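Home About Archive Small Rooms Contact

Crumpled paper and a small orange thing

I have been putting off writing up the paper afternoon because I wanted to do it properly, with a list of papers and weights and so on. I am not going to get to that. So these are my notes more or less as I wrote them down.

Some background for anyone who came in from the box-folding posts. I run a short course at Skiltura in the fall and again in spring, two hours a session, for adults who want to make things with their hands and don't want to buy a lot of equipment first. We have done folded boxes, simple bookbinding and string. In November I added a session on crumpling. It sounds like a joke in the course listing, and Lucian Mihăilă, who does the listing, asked me twice if I had left a word out.

The idea is simple. A flat sheet of printer paper won't hold anything up. If you crumple it hard and open it again, it gets stiffer. It has ridges and pockets, it stands up a little off the table, and small things will sit in it. Packers have used it forever. My mother wrapped every glass in the house in newspaper she had crumpled and opened and crumpled again, and she always did the second crumple. She said once was lazy. I tested this with wine glasses some years ago and I think she was right, though I didn't break enough glasses to be sure.

What I wanted from the session was for people to pay attention to how much crumpling is enough. Too little and the sheet springs back toward flat. Too much and it goes soft, like cloth, and the ridges give up. There is a point in between where it feels almost crisp. You can hear it too. A good sheet rattles when you shake it and an overworked one hardly makes a sound.

I used ordinary white copier paper for most of it. I had bought a pack of Sodach drawing paper as well, which is heavier, and it was a mistake. It makes big angular folds that look good but it doesn't want to make small ones, and people with sore hands didn't like it. Next time I'll bring the cheap stuff and some tissue.

We used the big pale table for the first part. It's smooth, and a light sheet slides on it if you breathe near it, so you have to go gently when you place something.

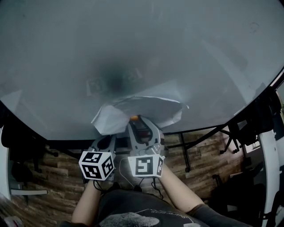 Paper on the table, something small and orange at the tips.

If you try this at home, open the sheet only partway. I tell people to stop when it covers roughly half the area it started with. Pull it from the corners and not from the middle, or you flatten the ridges you just made. Then set it down and leave it alone. The urge to smooth it is very strong. I still do it myself, with receipts, with bags, with anything.

Then choose something small and light to rest in it. Beads are good. Dried beans are good but they find every gap. A marble is too heavy for copier paper and will press its own dent, so you learn less about the paper. You want something that stays where a fold keeps it and rolls off where there isn't one. Bright colors help, if only for finding it again on a brown floor. That floor has boards in all kinds of tan and brown and it has eaten a great many of my beads.

The part of the afternoon I had not planned well was the vertical part. I wanted to show that crumpled paper also works as a surface on a wall, the way people make rock faces for model railroads or the backs of nativity scenes. Bălan, the craft shop near my bus stop, used to have a window display like that every winter, all brown paper, with little houses stuck into the folds. I looked at it every year as a kid and assumed it was carved.

Getting a wrinkled sheet to stay up is its own problem. Only the high points of the back touch the board, so whatever you use to hold it has very little to work with. Tape on the corners tends to let go one corner at a time. Magnets work if the paper is thin and the magnet is strong, but they squash the folds under them and you end up with flat spots. Small rolls of tape behind the deepest creases do better — you press into the valleys with one finger and leave the ridges alone.

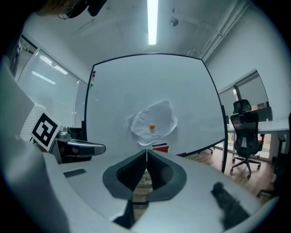

I also like how plain white paper looks against a whiteboard. You would think it would disappear, but all those creases carry their own shadows and the paper comes out slightly gray next to the board. Anyone who draws should try sketching one. I did a few pages of them in my Munine notebook that week and they are harder than faces. There is no line you can get away with making up.

Ksawery Krajewska sent me a note after the session asking if the paper can be used again. Yes. I keep mine in a bag. A sheet that has been through it once is good for packing, good for stuffing the toes of shoes, and good for getting streaks off a window if it has no ink on it. I counted the bag before I started writing this, which tells you what kind of evening it was, and there were 47 sheets in it. I will use them for the Christmas boxes.

Things to change before spring: cheaper paper, a tray with a lip so beads stay put, and more time for the wall part. I would also like to try wetting the sheets and letting them dry in shape overnight, but that needs somewhere to leave them.

The string notes are next, once I can read my own handwriting.

Comments (3)

Odile
My grandmother did the second crumple too! I never knew there was a reason, I thought she was just thorough. I did all our plates that way when we moved and didn't lose one.

trainshed_pete
For railroad scenery, try brown kraft paper and brush thinned white glue on the back once it's shaped. Goes hard as a board. Copier paper is a bit weak for it but fine for practice.

Marguerite
Is the spring course going to be evenings or afternoons? I can't do afternoons.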